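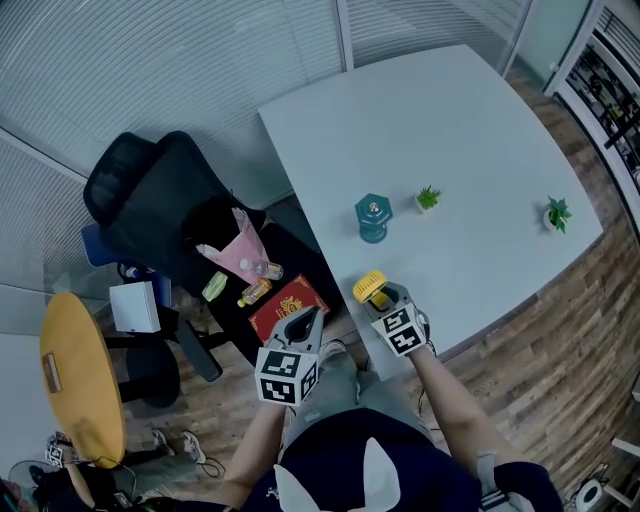 The hardest word in a border agreement is "reasonable", according to Kazue Takagi, and she would happily see it struck out of every draft she is ever handed again. Reasonable notice, reasonable access, reasonable use of the water. Each side signs it thinking of its own idea of reason, and two summers later the letters start.

I thought of her often during the week I spent in Mamitz, where Grevance and Zondura have been trying to agree on who may draw what from the river they share. It's the least glamorous diplomacy you can imagine, and I loved every minute of it. There are no motorcades. The delegations stay in the same hotel, on different floors, and meet over the same rather good soup.

The quarrel itself is old. Grevance sits upstream and has a dam. Zondura sits downstream and has the farms, roughly 3000 of them, most growing beans and onions on strips of land that run straight down to the bank. When the dam closes its gates in a dry September, the farms know within a day. When it opens them after rain, the lower fields can be under water by breakfast. An understanding of sorts has existed for decades, but it lives in habits and phone calls between engineers, and engineers retire.

What's new is that both governments now want it on paper. The Uchida Centre, which is lending the rooms and the interpreters, asked each side to bring its own water engineers as well as its lawyers, and put them at the table from the first morning. I can't tell you how much difference that made! By lunch on the opening day two men who had spoken on the telephone for years, and had never met, were drawing spillways on the back of the agenda.

Haruto Yagi ran the sessions, and he has a gift for silence. When a delegate finishes a speech he waits, pen down, long enough for the speaker to add the thing that was really meant. "People tell you the price in the second sentence," he told me on the stairs one evening. "You only have to leave room for it." 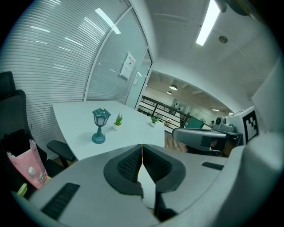
The sticking point was notice. Grevance offered to warn the farms five hours before any large release, and Zondura wanted eight. Behind those hours lay a whole world of practical things: how long it takes to move pumps, who is awake to answer the telephone, whether the forecast can be trusted overnight. By the fourth day the two texts were like a pair of black padded fingers, curving in towards each other and nearly meeting, with a sliver of light still showing between them. Everyone could see the gap, and it was so narrow that you wanted to lean over and push.

Yagi didn't push. He sent the lawyers for a walk and asked the engineers to write down, step by step, what happens in the control room when a gate is going to open. There was a moment on that list, well before the final order, when the duty officer already knows. Why not ring then? So the draft now has an early call and a firm one – the first with a wide margin for error, the second binding.

It has still to go to both parliaments, and Zondura's farmers want to see the wording on night releases before they cheer. Takagi has been sent a copy. She found "reasonable" once, in the annex on dredging, and has written back with a suggestion.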